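Tundeck Bin Picking Collection Station

Equipment / Data collection / Stations

The Tundeck is a floor-standing station for recording grasping attempts in a metal bin. It is built for teams that already own an industrial arm and want a steady supply of labeled attempts to train a picking model on. We supply the bin, the surrounding decks, the camera post, the recording computer and the software. You supply the arm and, in most cases, the gripper.

Unano has built collection equipment since the first Brunness tabletop unit. The Tundeck came out of requests from Brunness customers who had outgrown a tabletop and wanted to work with a full-size arm and a bin like the ones on a factory floor.

What the station records

Every attempt is saved as one record. A record holds:

Camera images from before the approach, at the moment of closing, and after the lift
Joint positions and tool position for the whole motion
The command sent to the gripper and the position it reported back
The grasp point the model or the script asked for
The result label, and how the label was made
The bin layout number, so attempts on the same pile can be grouped

Records are written to plain folders, with images as PNG and everything else as CSV and JSON. There is no database to install and no special viewer. If you stop the station in the middle of a session, the finished records stay where they are and the unfinished one is marked as such.

The recording computer holds 1,000 hours of attempts at the default image size. Most customers copy to their own storage overnight.

The bin

The bin is open-topped sheet metal with sloped walls. The slope matters for two reasons. Parts slide back toward the middle after a failed grasp, and the arm has room to come in at an angle without hitting the rim. Parts still end up against the walls often enough to give the model practice with them, and those attempts are usually the ones people are short of.

We ship the bin with a grey coating. The coating will wear. Expect bare metal on the inner panels where the gripper and the parts rub, and scratches across the floor. This does no harm to the bin. It does change how the bin looks to a camera, so we suggest recording through the whole life of the coating instead of repainting. A model trained only on a clean bin can have trouble with reflections from a worn one. Customers who want both conditions on hand can order a second bin and swap them.

The bin is held by bar clamps at the rim. We tried bolting it down on an early version and went back to clamps. A clamped bin can shift a little in a hard collision, and that is easier on the gripper than a bin that stays put. Check the clamps at the start of each session and run the bin position check after any collision stop. 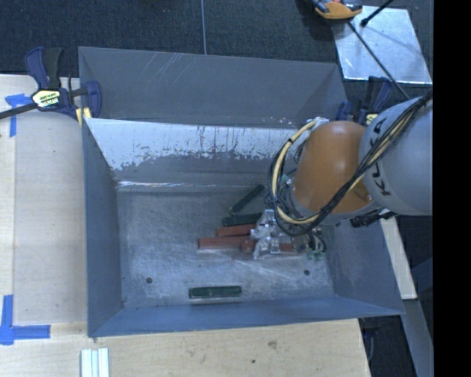 The decks next to the bin are light wood. Use them for setting down parts between layouts, for calibration boards, and for marking positions with tape. Tape is the quickest way we know to get a board or a tray back to the same spot, and it peels off the wood without trouble. The decks are sold as separate pieces and can be replaced when they get too marked up.

Parts and part sets

You can record with your own parts, and most customers end up doing so. For the first weeks we recommend the Stetsiuk part set. It is made up of simple shapes in solid colors, and it was put together so that a team can get the arm, cameras and labels working before dealing with shiny or tangled parts.

The order we suggest:

Start with bars and blocks, a few at a time, spread out on the bin floor. Get the result labels right at this stage. If the label is wrong on an easy grasp, it will be wrong on the hard ones too.

Move to parts lying side by side and touching. Two bars next to each other are harder for a model than they look. The grasp has to go across one bar without closing on its neighbor, and there may be no room for a finger between them.

Add parts that overlap. Record which part was the target and which part came out. The software keeps these as two separate fields.

Bring in your own parts last, mixed in with the set at first and then alone.

Keep some layouts with only a few parts left in the bin. It is tempting to refill as soon as the easy picks are gone, but a production cell has to empty the bin, and the last parts are often close to a wall.

Arm and gripper

The Tundeck does not include an arm. The station software has drivers for several common makes, and the list is sent with every quote. If yours is missing, the driver interface is documented and a working driver is usually a short job for someone who knows the controller.

The arm can be mounted on either side of the bin. Choose the side that leaves the camera post the clearer view. With the arm reaching in from one side, its lower part will always hide some of the rim and the wall on that side while it is working. The software takes its main image with the arm parked clear of the bin, so the view used for choosing a grasp is not blocked.

Any gripper with an open/close command will work. Position feedback is strongly recommended. Without it, the station has to judge success from images alone and more records go to manual review.

Cables and hoses need some thought. Leave enough slack for the wrist to turn fully, and tie the bundle to the arm at two points or more. Loops that hang below the wrist can catch on the bin rim when the arm reaches for the far wall. Run the slow range test in the setup menu after any change to the cabling, with someone watching and a hand near the stop button.

Cameras

The standard camera post holds one fixed camera looking down into the bin from the side opposite the operator. A second mount is included. The position of each camera is written into every record, so data from before and after a camera move can still be used together.

We recommend leaving the room lighting as it is. Bare metal and room lights give reflections that move around during the day, and a model that has seen them in training copes better later. If your production cell has closed lighting, use the light hood instead.

How results are labeled

The station makes a first label by itself. It compares the bin before and after the attempt and checks the gripper reading at the end of the lift. When the two agree, the record is labeled success or fail. When they disagree, it goes to the review list.

Review is done in a browser on any computer on the same network. The reviewer sees the three images side by side and presses one key. There are four labels: success, fail, wrong part, and more than one part. A batch of 400 records is a reasonable amount for one sitting — after that, people start to miss things.

Please do not throw out failed attempts. A learning system needs them, and a set made up mainly of successes will give you a model that thinks every grasp is a good one. If your failure count drops very low, use the explore setting, which moves a share of the grasp points away from the best guess.

Running a session

A normal session goes like this. The operator loads a layout, closes the gate and presses start. The arm works through the layout until the bin is empty, until it has failed 16 times in a row, or until the operator stops it. The operator then sets up the next layout. Picked parts can be dropped back into the bin from a set height to make a fresh pile, in which case the station can run for long stretches between visits.

The drop-back mode is useful but it has limits. Parts dropped by the arm tend to land in the same kinds of positions. Mix in layouts placed by hand, and stir the bin now and then.

The station must be used inside a guarded area that meets the rules for your arm. The gate switch is included and wired to the stop input. Fencing is not included.

What is in the box

Sheet-metal bin with coated walls
Bar clamps
Wooden decks and deck supports
Camera post with one camera and a spare mount
Recording computer with software installed
Gate switch and stop button
Blue marking tape, two rolls
Calibration board

Options

Second bin
Stetsiuk part set
Light hood
Additional camera
Replacement deck pieces
Two-day setup visit

Service and software updates

Software updates are free for as long as you own the station. The record format has stayed the same since May, and any future change will come with a converter. Cameras and the recording computer are covered for two years. The bin, the decks and the tape are wear items and are not covered.

Inspect the clamps and the deck supports every 500 hours of running. The station counts the hours and puts a note on the start screen when the check is due.

Common questions before ordering

Brunness tabletop records can be read by the Tundeck software. The reverse does not work, as the older unit has no field for wrong-part results.

The station can be moved between rooms, but the camera calibration has to be done again afterward. Allow half a day.

We do not train models for customers. The station produces the data, and the folder layout is described in the manual with a short loading script in Python.

Quotes are prepared for each order. Tell us the make of arm, the type of gripper and the largest part you plan to pick, and we will send back a drawing and a price.

Page last updated October 5, 2020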